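Netstead Folk Club, minutes of the April meeting

I took the notes again, so blame me for the spelling! We got going at 7 with 13 members in the room.

Tungate Hall wants $1,200 for the fall concert, up a bit, and we voted to pay it.

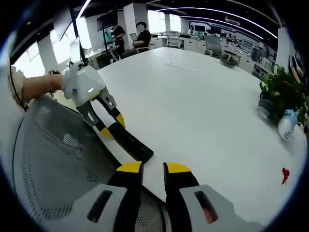
Does that price cover the sound system?
The hall's speakers are included, but we bring our own mics.

Groretti can play Wednesday (fiddle and banjo, lovely stuff) and I'll send the contract over. 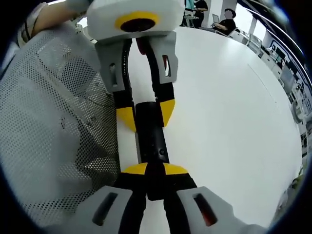

At the white table

Ticket sales for the spring show came to more than $2,000, hooray. Qin gets 4 comps for printing the posters. 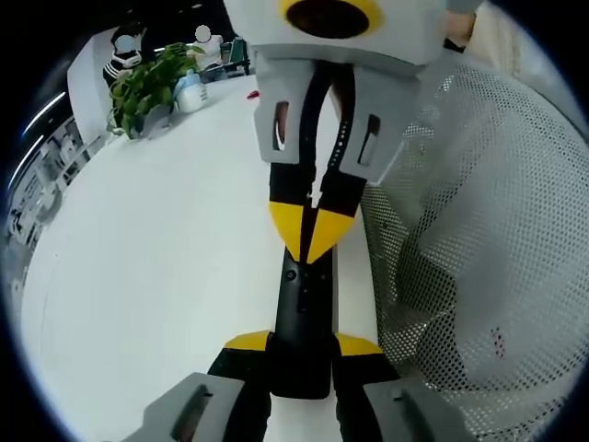 Next meeting

Same room, same time, and bring your song lists.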